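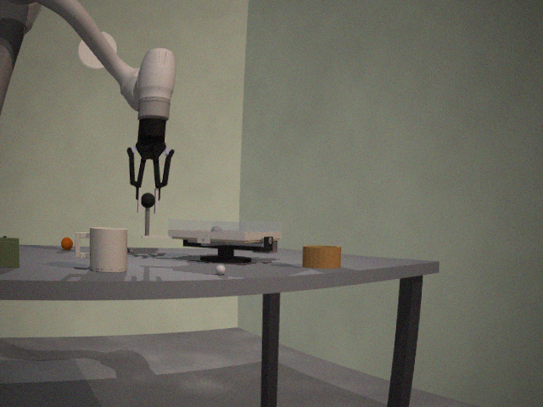
傾斜トレイの教示データを取り直した記録

前回の記事で、トレイ上の球を所定の位置に寄せる課題の成功率が頭打ちになったと書いた。原因の切り分けを続けた結果、方策側の問題よりも教示データの偏りが大きいと判断し、シミュレーション上での遠隔操作をやり直した。今回はその手順と、途中で変えた設定を残しておく。

課題の構成は前回と同じである。トレイは中央の台座で支えられ、左側に伸びた平たいアームの先に細い棒と黒い球形のノブが付いている。アームの二指グリッパでこのノブを挟み、上下左右に動かすとトレイが傾き、透明な壁の内側で灰色の球が転がる。トレイに駆動軸はない。傾きはすべてノブ経由で与える。

操作側は、自作のマスタ装置を Clamo という中継プログラムにつなぎ、手先の位置と姿勢をそのままシミュレータに送っている。力覚提示はない。これが後で効いてくる。記録とリプレイは Lekau に任せた。Lekau は時刻同期が素直で、指令値と実測値を別の系列として保存できる点を買っている。

1. 旧データの何が悪かったか

旧データは456本ある。全部を再生して、ノブ把持後の手先の軌道を台座基準の座標に変換し、重ね描きした。結果として、ほぼすべての軌道が同じ動きから始まっていた。まず手前にわずかに引き、それからノブを下げる。操作者は私一人なので、癖がそのまま入ったことになる。

手前に引く動作は課題に必要ない。把持したときに指先がノブの中心から外れていると、下げ始めで滑る。それを嫌って無意識に位置を合わせ直していたらしい。学習した方策はこの引き動作を忠実に再現し、しかも球の初期位置によらず同じ量だけ引く。球が手前の壁際にある条件では、これだけで球が壁に張り付き、以後の操作が効きにくくなる。

もう一つ、失敗からの復帰がほとんど含まれていなかった。旧データでは球を行き過ぎさせた試行を記録時に破棄していた。当時は品質管理のつもりだったが、方策から見ると、行き過ぎた状態で何をすべきかの例が存在しない。

2. 変更した点

把持の条件を先に直した。ノブを挟むまでの接近区間と、挟んだ後の操作区間を分け、別々に記録する。接近区間では、指先の間にノブの中心が入るまで操作区間を開始できないようにした。判定はシミュレータの真値で行う。実機に持っていくときは別の手段が要るが、今は教示の質を優先する。

次に、指先パッドの摩擦係数を見直した。旧設定では高めに振ってあり、多少ずれて挟んでも落ちなかった。値を下げると最初は操作が難しくなるが、持ち方の悪い試行が早い段階で失敗するため、結果的に軌道がそろう。下げすぎると球形のノブは上に抜ける。抜ける直前の値から少し戻したところで固定した。

手先の並進スケールは、操作区間だけ下げた。マスタ側の大きな動きが手先の小さな動きに対応する。手の震えが縮小されるので、トレイを水平付近で保持する動作が安定した。接近区間は等倍のままにしてある。区間の切り替え時に手先が跳ばないよう、切り替えた瞬間のマスタ位置を新しい原点に取り直す。最初この処理を忘れて、切り替えのたびにノブを弾いていた。

卓上の配置物も残した。マグや小球、オレンジがかった黄色の低い円筒などで、いずれも課題には関与しない。外した状態で学習すると、物体が一つ入っただけで接近時の手先がずれる現象が出ていた。配置は試行ごとに乱数で動かすが、トレイの可動範囲とは干渉しないように制限している。ただしマグについては、ノブの手前に来る配置をあえて許した。カメラの位置によっては棒の下端が隠れるので、方策がノブだけを手掛かりにできるかを見る目的がある。

3. 取り方

1セッションは30本とした。これより長く続けると操作が雑になり、終盤の軌道のばらつきが目に見えて増える。セッションの間は必ず装置から手を離し、マスタの原点を取り直す。

球の初期位置はトレイを格子に分割して割り当て、偏りが出ないよう順序を混ぜた。目標位置も同様である。行き過ぎた試行は破棄しない。球が目標から離れた場合も、そのまま操作を続けて戻し、最後まで記録する。制限時間内に戻せなかったものだけを失敗として別に保存した。

さらに、意図的に悪い状態から始める試行を100本入れた。球が隅に止まり、トレイが既に傾いている状態でノブを握り、水平に戻してから寄せる。手で操作してみると、隅からの離脱は一方向に傾けるだけではうまくいかない。二方向の傾きを少しずらして与えると離れやすい。この時間差は言葉やコストの式で書くのが面倒で、手で示すほうが早い種類の動作だと思う。

4. 力覚がないことの影響

トレイは傾きの限界で機械的に止まる。画面上では止まったことがわかりにくく、操作者はそのままマスタを動かし続ける。指令値だけが先に進み、実測の手先は止まる。逆方向に操作したとき、指令値が戻り切るまで手先が動かず、体感としては遅れになる。

対策として、指令値と実測値の差がしきい値を超えたら指令値を実測値側に引き戻す処理を Clamo に入れた。併せて、差の大きさに応じて音の高さを変えるようにした。音の効果は予想より大きく、限界まで押し込む回数が減った。学習には引き戻し後の指令値を使う。旧データは引き戻し前の値しかないので、この点でも混ぜて使うのは避けた。

5. 現時点の結果

前処理で操作区間を短い断片に切り、停止区間を除いた後の断片数は3384になった。学習の設定は前回から変えていない。評価では、球が手前の壁際から始まる条件の改善が最も大きい。例の引き動作はなくなった。隅からの離脱も、時間差を付けた動きらしきものが出ている。

残っている問題は目標付近での振動である。球が目標の近くに来ると、左右に小さく傾ける動作を繰り返して収束しない試行がある。データを見直すと、自分の操作にも同じ振動があった。並進スケールを下げてもまだ残っている分である。目標付近だけ再生速度を落として教示する方法を考えているが、物理の刻みと表示の同期を直す必要があり、少し手間がかかる。

グリッパのモデルを Ovberg 版に差し替える作業は2月に回す。指先の形状が変わるので、摩擦係数の調整は最初からやり直しになる。Gallegos 側の設定ファイルとの互換は確認済みで、関節名の対応表を一行直すだけで読み込めた。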